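Bolelar renueva los tableros y las piezas geométricas de su taller de formas

25 de abril de 2022

El centro Bolelar ha completado la renovación del material destinado a su taller de formas y colores, una actividad que se ofrece de manera permanente desde hace 2 años y que en el último curso registró 1.636 asistencias. La actuación comprende la sustitución de los tableros de trabajo y la incorporación de un nuevo juego de piezas de distintos colores.

Los tableros, de madera clara y planta rectangular, se apoyan sobre las mesas azules perforadas con las que ya contaba la sala MacPherson. El centro ha optado por mantener la veta a la vista, sin pintura ni marcas de guía, con el fin de que el color de las piezas destaque sobre el fondo. 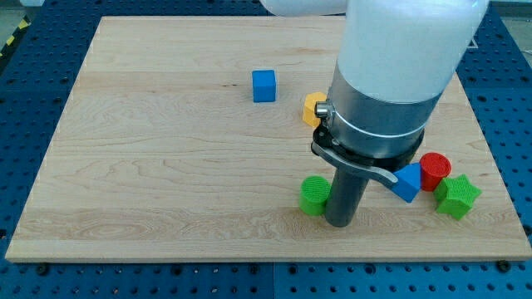 Tablero de madera clara sobre la mesa perforada de la sala MacPherson.

Las piezas corresponden a la serie Lerirell, preparada por el propio centro. La serie completa consta de 143 unidades —entre ellas estrellas, corazones y prismas hexagonales— y se distribuye en cajas independientes, de modo que cada mesa disponga de un surtido propio. Las actividades previstas incluyen la clasificación por forma, la agrupación por color y la reproducción de composiciones sencillas a partir de una lámina.

La entidad Ekamby, responsable de la programación educativa, ha elaborado asimismo un cuaderno de 19 fichas que acompaña al material y que podrá consultarse en la recepción del centro. Las fichas están ordenadas por dificultad y no requieren conocimientos previos.
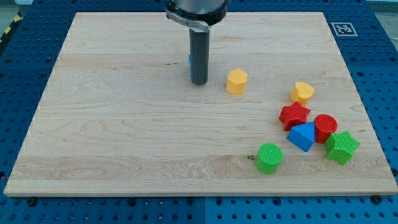 Piezas de la serie Lerirell, entre ellas un prisma hexagonal amarillo y una estrella roja de cinco puntas.

El taller mantendrá su horario habitual hasta el mes de julio. Los grupos escolares deberán formalizar la reserva con antelación en la secretaría de Bolelar, donde se facilitará también la relación de materiales disponibles en préstamo —los tableros quedan excluidos de este servicio—. Las solicitudes se atenderán por orden de entrada.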